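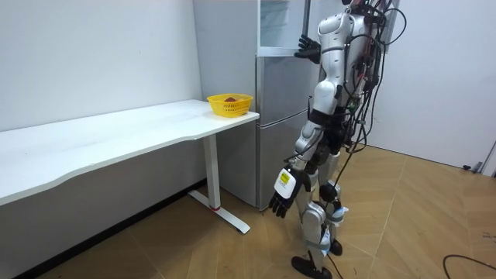 Chapter 4
Contracts for Protective Services

4.1 Introduction

Commercial security is bought in much the same way as cleaning or catering: a client describes a need, suppliers bid, and a contract is signed. The consequences of a poorly written contract are more serious, however, and they often come to light only after a loss has occurred. This chapter explains how a guarding contract is put together and how the duties of each party are set down in writing.

The main case is the Mundesitz freight terminal, where the guarding firm Lusska took over from Pesport in September. The site has 89 access points and issues passes to 2,866 people, of whom over 600 are employed by subcontractors. Under the old agreement, the supplier was paid by the guard hour. The contract said nothing about response times, and disputes over missed patrols were settled by letter – a slow process that satisfied neither side.

Wanda Krawczyk, who drafted the replacement, divided the work into posts, patrols, and incident response, and attached a separate measure to each. Her approach is examined in Section 4.3. Section 4.4 presents the criticism made by Kenneth Moncrieff, who argued that fixed measures lead guards to record what is easy to record.

Students should have read Chapter 3 on site surveys before continuing. The following terms are used throughout the chapter and are defined in the glossary: assignment instructions, post orders, liquidated damages, step-in rights.

4.2 The Parties to the Contract

A guarding contract has at least two parties, the client and the supplier. In practice a third is often present. The owner of a building may require certain protection as a condition of the lease, even though the tenant pays for it.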